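Talk notes: Storing and selling sealed card product
Viltport Card and Game Day, 20 August 2022, back room, second slot

Start with the question from the sign-up sheet: "I have boxes in a closet. Should I sell them or sit on them?" Say up front that I don't have one answer. It depends on what you paid, how you kept them and how much room you have.

My own case. I bought a case of Drirkodthorpe boosters at 44 dollars a box. For a long time the price didn't move. Then the set went out of print and boxes went to 106. After fees and shipping I kept less of that than people expect. Read out the fee sheet here.

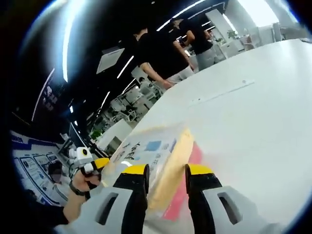 Page 2

Supply. A print run isn't finished when the store shelf is empty. Distributors hold stock back, and a second wave can land months later. Bandell got a reprint in May and the boxes fell below what stores had paid. Ask if anyone in the room was holding Bandell. Let them talk for a minute, then move on.

Demand. Sealed boxes get opened for two reasons: people want to draft the set, or they want one or two expensive cards in it. Drafting demand is slow and steady. Single-card demand can vanish with one ban or one reprint. If a set has only the second kind, I sell early.
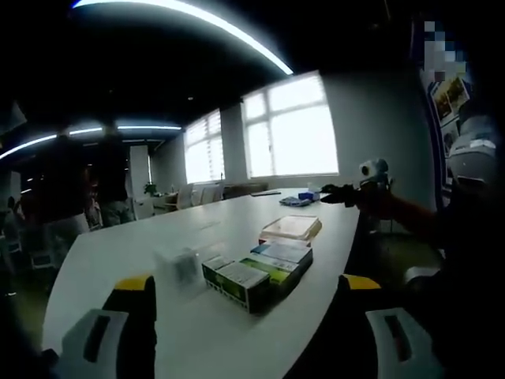 The other thing that hurts a price is condition. Buyers of sealed product pay for the wrap and the corners. A small tear can take the box out of the collector market, and then you are selling it to someone who wants to open it, at their price. Keep boxes off the floor and away from outside walls. Don't stack them deep – the bottom row gets crushed.

Pass around the two Hakim boxes, good corner and bad corner. Get them back before the break.
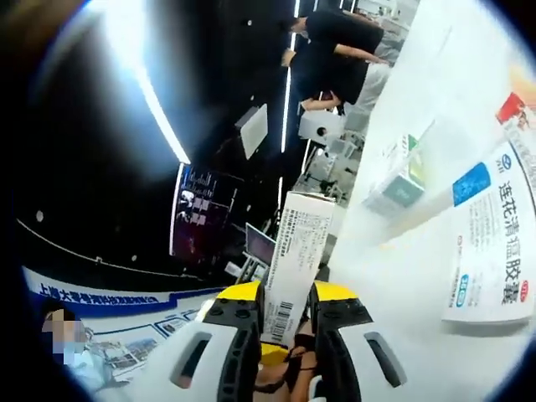

Labeling. I put a sticker on the outer carton with the date, what I paid and where I bought it. Never on the box itself. When you photograph one for a listing, stand it up and get the side with the small print and the barcode, the way you would show the side of a medicine box. Buyers check that side for language and print version. If they can't read it they send a message, and half of them don't come back after you answer.

Space and money. Say the numbers slowly. A hundred boxes is 100 boxes you have to move when you change apartments. I had 2000 dollars tied up at the worst point and couldn't buy into a set I wanted. Decide on a limit before you start and write it down.

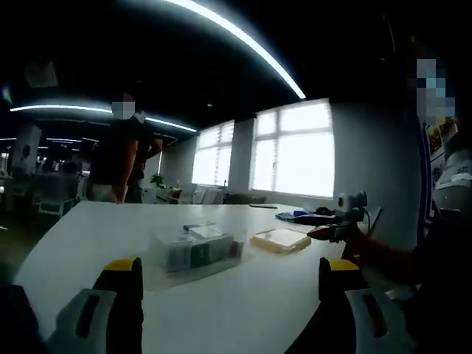

Clear storage box and flat tray on the table.

When to sell. I sell a third when the price covers what I paid for the whole lot, fees included. The rest can wait. Skip the slide on auctions if we're past the half hour.

Questions. Someone will ask about grading sealed boxes. I haven't done it, so say so and point them to the Hakim table by the door.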